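Lukwood Folding Drying Rack: Six Months of Use

By Tươi Nghiêm

42 shares | 30 comments

We use cookies to improve your visit. Accept | Manage settings

I bought the Lukwood rack in November after the plastic joints on my old Zanetti gave out. It has three tiers, folds flat and fits behind a bedroom door. Setup took a few minutes and no tools.

The top tier is the best part. It holds two bath towels folded once over the bars, and the wings lock with a click. Jeans go on the lower tier, where the bars are spaced wider. A full load from a front loader fits if you hang shirts on hangers from the ends.

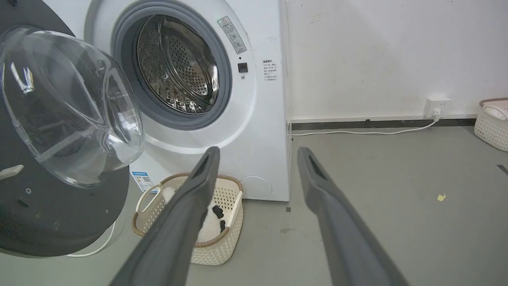 A front loader with the door open.

Drying time depends on your room. In my apartment, cotton T-shirts hung Thursday night were ready to fold the next morning. Towels needed most of another day. Leave a gap between the rack and the wall.

My complaints are small. The casters don't lock, so the rack rolls when you pull off a heavy sweatshirt. One end cap fell off in the second month and I glued it back on. The white coating has a chip near the hinge, with no rust so far.

At 43 dollars it costs more than the Onder, which my neighbor has and which sags in the middle under wet denim. I would buy the Lukwood again, but I would look for locking casters first.

Get our weekly home newsletter. Enter your email to sign up.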